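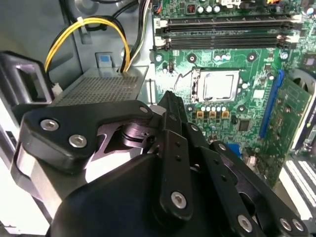 Home | Home loans | First-time buyers | Shared ownership | Fees | Contact

Manninen Deposit Top-Up Loan

For first-time buyers who can manage the monthly payments but can't get the deposit together. We lend you part of the deposit, your main lender does the rest. Second charge on the property, repaid alongside your mortgage. New-build and resale both fine.

Rates and limits on this page correct as at April 28, 2018. Older leaflets, the green ones, are out of date — please bin them.

Who can apply

Aged 18 or over. Never owned a home, here or abroad. If you part-owned one with an ex and your name came off the deeds, ring us first, it depends on how long ago. Joint applicants both need to be first-time buyers. No exceptions on that one, we do get asked.

You'll need to live in the place yourself. No buy-to-let, no holiday lets, no buying for your parents. A lodger is OK once you've moved in, but tell us.

Household income: enough to cover both loans on our affordability check, and too high for a council nomination in your area. If you're on the waiting list and likely to get an offer soon, this probably isn't the right product for you. Talk to the council's housing team before you apply.

Where

Dotirville and Hotov, any postcode. Himia is new since October, but houses only for now. Flats in Himia are still being looked at as some of the leases there are too short for our lawyers. Will update this page when we know.

What you can borrow

Minimum loan 2000. Maximum depends on price and income, worked out at interview. You put in at least 1000 of your own savings — gifts from family count if there's a signed letter saying it's a gift and they don't want it back.

The loan goes straight to your solicitor on completion. It can't be used for furniture, removals or legal fees. Stamp duty neither.

Repaying it

Fixed monthly payment, same day each month as your mortgage if your lender lets us match it. Overpay whenever you like, no charge. Pay off in full whenever you like, 2 weeks' notice in writing please. Email counts.

Selling up? The balance comes out of the sale. Remortgaging with another lender means we have to agree to stay as second charge, so get in touch before you sign anything. We normally agree. It takes a while though, and people have lost a rate waiting for the letter, so start early.

Missed a payment — ring. We can move a payment or spread it. Much easier in the first month than the third.

What to send

Last three payslips (self-employed: two years' accounts)
Bank statements, three months, every page incuding the blank ones
Photo ID
Proof of address, not a mobile bill
Decision in principle from your main lender
Estate agent's details, if you've found somewhere

Copies are fine to start with. Originals at interview. We can't hold a property for you and an approval from us isn't an approval from your lender, both have to say yes.

Lenders we work with

List changes, so it isn't on here. Ask for the current one when you ring. If your broker says their lender won't accept a second charge, believe them, some won't and we cant talk them round.

How long

Quick if the papers are all there. Slow if not. Most delays are missing statements or a gift letter nobody signed. Approval lasts three months from the date on the letter, and we can extend once if your purchase is dragging on.

Apply

Forms at the Dotirville office front desk or by post. Quote product code 2564 on the envelope and on the form, otherwise it goes in the general pile. Questions to Jiahui Guo in home loans, mornings best.

Your home may be repossessed if you do not keep up repayments on your mortgage or any other loan secured on it.

Related products

Manninen Shared Ownership Mortgage
Manninen Home Repair Loan
Savings account for first-time buyers
Self-build loan (Hotov only)
Help with rent deposits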